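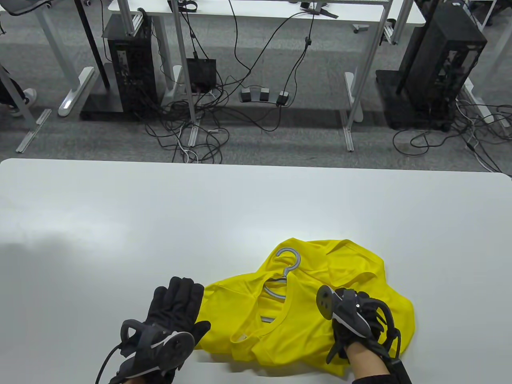
Tolar glove capture kit – pre-use inspection checklist with reviewer comments

Product under review: Tolar two-hand glove kit, supplied by Jirnetetti
Review site: Markent, garment handling bench
Task used for review: T-shirt onto hanger, tabletop
Date of inspection: 2/3/26
Status codes: P = pass, C = pass with comment, F = fail, N/A = not applicable

Scope

The checklist covers the gloves, the back-of-hand modules, cabling, bench, floor area and host computers. It does not cover the training software or the quality of the recorded data, except where a fault in the hardware shows up there. The supplier's own checklist was used as a base. Items marked (M) were added by Markent.

Section A – Gloves and hand modules

A1. Glove fabric free of holes, pulled seams and loose threads at the fingertips. P

A2. Glove size matches operator. C
Comment: The trial kit came in one size. The operator with the smallest hands had spare fabric at the fingertips and picked up the shirt hem poorly. Jirnetetti has quoted a second size as an extra. It should be in the base kit.

A3. Module seated flat on back of hand, strap closed, no rocking when the fist is closed. C
Comment: Left glove rocked slightly after an hour of use. Retightened and passed. Recheck at each break.

A4. Raised parts of module clear of the work. C
Comment: The modules stand up from the back of the hand. With soft goods this matters at one point in the task, when the hand goes inside the shirt to seat the second arm of the hanger. The neck opening dragged over the right module on two trials. Neither trial caused damage or a loss of tracking. Operators were told to work the hanger in from outside the fabric where they can.

A5. Markers and discs clean, not covered by sleeve. P
Comment: Long sleeves are fine if they end at the wrist.

A6. Skin check after use: no redness, pinching or heat under the strap. P

A7. (M) Gloves cleaned or changed between operators. F
Comment: The kit has no spare liners and the manual gives no cleaning method beyond wiping the module casing. Supplier to provide a written method before purchase. Until then, one operator per pair.

Section B – Cables at the hand and wrist

B1. Cable has slack at full arm reach in all directions. P

B2. Wrist loop does not tighten when the hand turns palm up. C
Comment: The loop on the right side can catch the hook of a hanger. One catch was recorded during setup. A short fabric cuff over the loop fixed it, and we have asked for that cuff to be supplied.

B3. Connectors release under a firm pull. C
Comment: Tested by hand only. Release was clean on the left and stiff on the right. The supplier gives no release force, so this cannot be passed against a number.

B4. No exposed conductor, kinks or crushed insulation. P

B5. (M) Cable leaves the hand away from the body and does not cross the work. C
Comment: The left cable runs off the near edge of the table beside the operator. Acceptable for standing work. For seated work it lies across the lap and gets pinched by the chair arm. Seated use is not approved.

Section C – Bench and work items

C1. Table stable, no movement when leaned on with both hands. P

C2. Table edge smooth where cables pass over it. P

C3. Hangers free of cracks and sharp mould lines. P
Comment: Plastic hangers only for this review. Wire hangers are not to be used with the gloves, as a bent end could go through the fabric.

C4. Garments free of pins, tags and hard trim. P

C5. (M) Table surface contrasts with garment. P
Comment: Bright shirts on the white top gave the reviewers no trouble when checking footage. White shirts were held back for a later round on a dark mat.

C6. Table height suits operator. C
Comment: Fixed height. The tallest operator bent at the waist for the whole session. Limit to 70 trials before a change of operator, or use the adjustable table from the packing area.

Section D – Floor and walkways

D1. Cables between bench and computers routed, covered or tied. F
Comment: Loose cable lies across the carpet between the bench and the computers, and the coils beside it have not been tied down. This is a trip hazard for anyone walking behind the desks or coming round to reset the shirts. Fit floor cover or run the cables along the frame. The kit includes ties but no floor cover.

D2. Foot pedals stable and cannot be pressed by accident. C
Comment: The pedal unit slides on carpet and was parked near the computers during part of the review. In use it must be on a non-slip pad at the operator's foot. When not in use, disable it in software, because a stray press ends the recording with no warning tone.

D3. Small boxes and adapters off the walkway. F
Comment: Boxes and adapters are sitting directly on the carpet. Move to a tray under the desk.

D4. Frame posts visible and free of sharp ends. C
Comment: Bare aluminum. End caps were checked by touch. Add marking tape at shin height.

D5. (M) Closed shoes worn by everyone in the area. P

D6. (M) Walking limit marked for people not wearing gloves. F
Comment: Nothing marked on the floor. A person at the next desk can step onto a live cable without leaving their own work area.

Section E – Computers and power

E1. Computers raised off the carpet. P
Comment: Towers stand on bases. Keep the air intake clear and vacuum under the bases monthly.

E2. Power leads fully seated and labelled at both ends. C
Comment: Seated, yes. Labelled at one end only.

E3. No hanging connectors. C
Comment: One lead was hanging loose from the desk. Clip it up or remove it.

E4. Power can be cut without reaching past the operator. P

E5. Hub casing temperature acceptable by touch after one full session. P

E6. Safe behaviour on power loss. P
Comment: The gloves have no powered motion, so there is no pinch or grip risk on loss of power. Recording stops and the file closes. One file in the test set would not reopen and was discarded.

Section F – Operation

F1. Calibration completed and logged for each operator. P
Comment: Allow 300 seconds. The manual says less, but it does not allow for putting the second glove on, which is slow with the first one already fitted.

F2. Tracking holds when one hand passes over the other. C
Comment: Short dropouts with the right hand under the left. The software flags them clearly.

F3. Tracking holds when hand is partly under fabric. C
Comment: Holds with the fingers covered, drops with the module covered. See A4.

F4. Operator can remove both gloves alone. P
Comment: Timed with cables attached. The left comes off easily. The right needs the wrist loop opened first, and this step should be shown on the quick card.

F5. (M) Log agrees with trial count on the bench sheet. P
Comment: 1365 trials on both.

Items to close before purchase

A7 – cleaning method and spare liners. Jirnetetti.
D1 – floor cover or frame routing. Markent, with cover to be quoted by Jirnetetti.
D3 – tray under desk. Markent.
D6 – floor marking. Markent.
B3 – release force figure for wrist connectors. Jirnetetti. Not a fail, but the Arnardóttir kit reviewed in October came with this figure on its data sheet, and the two should be compared on equal terms.

Result

Not approved for daily use at this inspection. Approved for supervised trials by standing operators, on the existing bench, once D1 and D6 are closed. Repeat sections B and D in full after any change to the cable route. Sections A and F are to be repeated when the second glove size arrives.

Retain this sheet with the kit until the next inspection.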